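Repeat matching on prepasted wallpaper, inside corners

Forum: Walls and Ceilings > Wallpaper
Thread status: open

satari_hangs
Hanging a large-motif paper in a small powder room this May. The drop repeat is long and the pattern has no obvious stripe or grid to follow. Three walls get paper, the fourth stays painted. My question is where to put the mismatch. Two inside corners, both out of plumb, the worse one by almost 3/8 inch over the height of the wall. Do I wrap the corner with a full strip or split it?

plumbline559
Split it. Measure from the last strip to the corner at top, middle and bottom, take the widest reading, add 1/8 inch, and cut the strip to that width. Hang it so the extra turns the corner. Strike a new plumb line on the second wall and hang the offcut to that line, overlapping the 1/8 inch. You lose a sliver of pattern. On a large motif it won't read from standing height.

T_Jibrin
Agree on splitting, disagree on the overlap. On vinyl-coated paper the lap does not bond with ordinary paste. Use seam adhesive on the lap or double-cut it.

plumbline559
Double-cutting in a corner scores the drywall tape. I have repaired that more than once.

T_Jibrin
Then put a strip of scrap liner behind the cut and pull it out afterward. Name's Tobiloba, by the way, I hung paper for Abubakar before they went to tile only. We did every inside corner that way. Steps as I was taught:

1. Choose the kill point first. Usually over the door, where the drop is short.

2. Center a motif on the wall you face when you walk in. Work outward from it in both directions. With butterflies, florals or anything else scattered at different angles, the eye goes to the largest shape and forgives the corners.
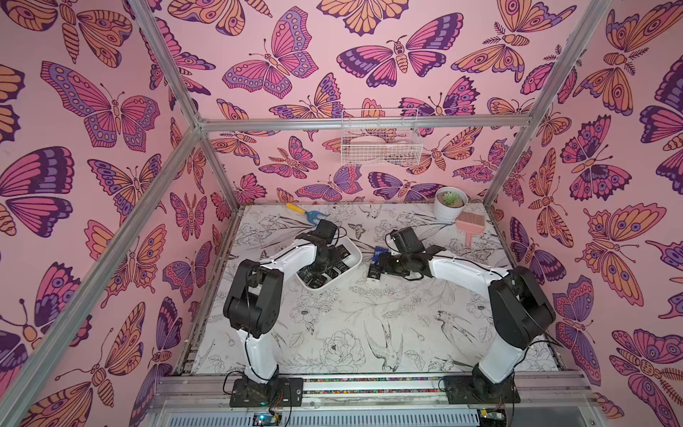
3. Book the strips for the full time on the label. Short booking means the paper keeps expanding on the wall and the seams curl as it shrinks back.

4. Cut the corner strips last, after the full strips on that wall have been set and rolled.

satari_hangs
What about batch numbers? I have 2 rolls from a different run.

mudandtape
Keep the odd rolls together on one wall and break at the corner. The change in light hides a small shift in color. Check them side by side in daylight first. I had Arivton stock where the pinks were visibly different between runs.

plumbline559
Step 4 is wrong for prepasted. If you set the full strips and come back to the corner later, you can't slide anything to close the seam. Work in sequence.

T_Jibrin
Fair for prepasted. I was describing paste-the-wall. Strike step 4 in his case.

mudandtape
Primer matters more than any of this. Is the wall bare drywall or painted?

satari_hangs
Painted, eggshell, sanded with 150. No primer yet.

mudandtape
Use an acrylic wallpaper primer, one coat, overnight dry. The Sestmont one is fine.

satari_hangs
Ordered. Splitting both corners, hanging in sequence, seam adhesive on the laps. Will post the corner measurements once the vanity is out.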